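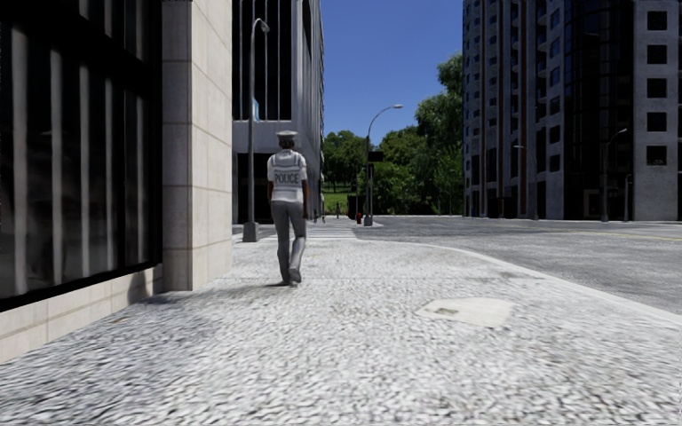

Home | News | Get Involved | Past Walks | Contact

Posted in April by Lutfa Roy

Walkers wanted for the Somemley Sidewalk Diary

Do you walk to work, to school, to the bakery, or just around the block because the dog insists? Then we would love to hear from you. The Somemley Sidewalk Diary is looking for 69 people who get around the downtown on foot and who would be willing to write down what they notice for four weeks this spring.

We did a smaller version of this in Ostau two years ago, and I still have the notebooks on a shelf by my desk. People wrote about curbs that were too high for a stroller, about the one bench that gets sun in the morning, about a crossing light that gives you just enough time if you are 30 and not nearly enough if you are 80. One woman wrote three pages on the smell of the laundromat on her corner, and I would not have cut a word of it. The city's street staff read the whole set, and two of the crossings on Drinus Street have longer walk signals now.

What you would be doing

You would get a pocket notebook and a simple map. On at least four days each week you take a walk of ten minutes or more, on whatever route you would be using anyway, and afterward you write a few lines. Where did you slow down? Where did you feel comfortable, and where did you hurry? Was there shade, a place to sit, somebody to say hello to? You don't have to write well and you don't have to write a lot. Drawings are welcome – so are complaints.

There is a get-together at the start, on a Wednesday at 6:30 p.m. in the upstairs room at the Abeysekara Building, where we hand out the notebooks, eat something, and answer questions. We finish with another evening in the same room, when anyone who feels like it can read a page out loud. If you can't make the first one, tell me and I will drop a notebook off.

Who can take part

Anyone 16 or older who lives, works, or studies in Somemley. If you are under 18 we need a note from a parent or guardian. We especially hope to hear from people who use a cane, a walker, or a wheelchair (rolling counts as walking here, of course), from people who work night shifts, and from anybody who is new in town and still getting lost. If you would rather speak than write, you can leave voice messages instead and we will type them up for you.

What you get

Each person who completes the four weeks receives a $50 grocery card and a copy of the printed booklet. We are printing 1,000 of those, and they will be free at the library and at the bus station. Your name appears only if you want it to.

How to apply

Send a short note with your name, your age, a phone number or email address, and a sentence or two on where you usually walk. Use the form on the Contact page, or leave a note for me at the front desk of the Abeysekara Building, Room 745. I read every one myself, so please be a little patient if it takes me a few days to write back.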